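Handout 4: Notes from the Ruvach demonstration
Intro to Automation, Unit 2 (grasping soft materials)

Read before the October lab. Bring your own notes from the visit if you have them; Section 3 will be discussed in class.

1. What we attended

Ruvach opened its work floor to the course for one afternoon. The host was Eusebio Pacheco, who runs the cloth handling cell. Leidy Sotelo ran the arm and answered most of the questions on control. The cell is called Taipe in the company's own papers, and that name is used below.

The task was limited on purpose. A cloth lies over a support with one edge hanging free. The arm must find the edge, close on it, and carry it to a second position without dropping it or picking up a second layer. Folding was discussed but not demonstrated.

2. Terms used on the floor

Approach: the path from the rest position to a point near the edge.
Pre-grasp: fingers open, tips past the expected edge line, no contact.
Close: fingers driven together until the force limit is reached.
Carry: motion with the cloth held.
Release: fingers open at the second position. A release counts only if the cloth stays where it was put.

Pacheco logs pre-grasp and close as separate events. Students tend to merge them. Keep them apart in your reports – most of the faults we discussed begin in pre-grasp and are recorded, wrongly, under close.

3. The wrist view

The controller takes its edge estimate from a small camera at the wrist. The view differs a good deal from what a visitor sees standing beside the cell. Gray cloth can fill most of the upper part of the picture and hide whatever is above it. The fingers enter from the two lower corners, red on the outside, with a rough black lining on the gripping faces. Between and behind them the camera picks up cables, part of an aluminum rail, a person's legs and a pale floor with reddish-brown stains.
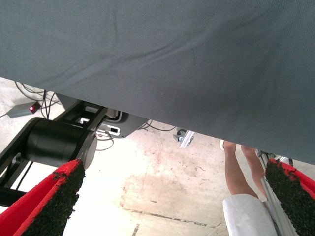 4. Points raised in discussion

Edge finding. The lower edge of the cloth may run at a slant across the view. Sotelo's method fits a line to the boundary and rejects short segments. Creases inside the cloth are a known source of false edges.

Background. A bright floor gives good contrast against gray cloth and poor contrast against white. Stains and cracks also produce boundaries, and these must be filtered out.

Finger lining. A rough lining raises friction at a given closing force. The cost is wear, and a greater chance of catching threads on open weaves.

Logged trials. The October set for Taipe holds 267 trials. In 71 of them the first close failed and a second attempt was made. Compute the first-attempt success rate and state what it leaves out.

5. For the lab

Write one page on how you would tell a crease from a true edge using a single wrist view. State your assumptions about lighting.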